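Baldur Vídalín
October 2026
12 shares | 3 comments

3.2 Setting up and looking after the cell

The cell at Garnside is built round one white arm with a black two-fingered gripper, working over a white tabletop. We kept the layout fixed for the whole of the study. The large black box stays on the right-hand side of the table, where the person running the cell can reach it without leaning across the arm's path. An earlier layout, used at Dunmore, had the box on the floor, and its vents filled with carpet dust.

The objects are household goods and toy food, shown in Figure 4. They include a plastic colander, a mug, a bowl, a ketchup bottle and a toy banana. They are put down by hand before each run, with no fixed pattern, and some are laid on their sides. Small dark dots on the tabletop serve as reference marks. We used them to check that the table had not shifted against the arm base. If a mark was more than 9 mm from its stored position, the run was not started and the base was measured again.

The cable to the gripper gave the most trouble. It runs back along the outside of the arm and has to be long enough for the wrist to turn fully, but a long loop can catch on the table edge. We settled on 300 mm of slack at the wrist and tied the rest down along the upper links. The ties were looked at each morning and replaced when they had worked loose.

Finger pads were changed when the gripper began to drop the bottle, which has a smooth body and showed wear sooner than the other objects did. Over 1,561 runs we fitted 19 sets of pads. The first sets, from Vendton, were softer and held well but tore at the screw holes. The later ones, cut from Nurska sheet, lasted longer and needed a slightly higher closing force.

Figure 4. The Garnside cell, with the arm reaching towards the ketchup bottle.
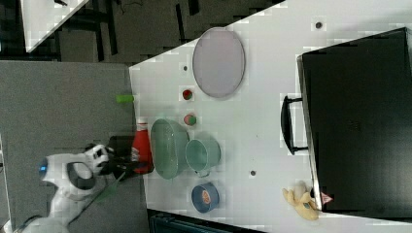 After each change of pads the closing force was set again, first on the mug and then on the bottle. The arm was then sent to its rest position and back before normal runs were resumed. A full change, with the force check, was entered in the cell log along with the run number, and the old pads were kept in a labelled bag for the wear measurements in Section 5.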